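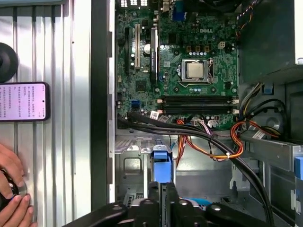 Kerkeo Community Boards > Workshop Practice > Desktop refurbishment

Topic: Order of work on donated Dell towers

Eun-seong Won
Monday, June 1, 2020
Members of the refurbishment group are asked to comment on the draft procedure for Dell desktop towers before it is adopted. The draft provides that the tower be laid on its side, the side cover and processor cooler removed, and the old thermal compound cleaned from the processor while it remains in its socket. The memory is to be reseated, the coin cell replaced, and the cooler refitted with new compound. Drives are to be removed last and passed to the Skumholm office for erasure.

Yamuna Unnithan
Thank you for circulating the draft. I must object to the order. Drives hold the personal data of the donor and should leave the case before any other part is touched. At Skumholm we have twice received towers marked "cleaned" in which a drive was still present. I request that drive removal become the first step.

Eun-seong Won
The objection is noted. The drives were placed last to keep the cage in position while the cables are being sorted. I have no strong view and will change the order if others agree.

Junaid Bugti
I agree with Ms. Unnithan on the drives. I do not agree that the processor should be cleaned in the socket. On boards of this type the capacitors stand close to the retention bracket, and a cloth wet with alcohol will reach them. The processor should be lifted out, cleaned on a mat and returned.

Elias Fakhoury
With respect, lifting the processor is the greater risk. Our branch has worked on over 3000 machines, and the damage we record is bent socket pins. A lightly dampened cloth, worked from the edge of the heat spreader toward the middle, is sufficient. The bracket should stay closed.
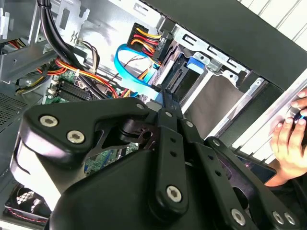 Şengül Akyol
May I raise the matter of cables, which the draft mentions only in passing? Power leads should be tied back clear of the board before the cooler is refitted. Existing zip ties should be kept if they are sound. I would also ask that the coin cell be tested before it is replaced. The Rugemalira branch discards good cells as a matter of routine, and the cost falls on all of us.

Junaid Bugti
Testing takes longer than the cell is worth. I remain opposed on that point, and on the socket.

Eun-seong Won
Section 2 will be amended so that drives are removed first. Ms. Akyol's text on cables will be added. Cleaning in the socket stays in the draft, with Mr. Bugti's objection attached. Please send any wording on coin cells to me directly.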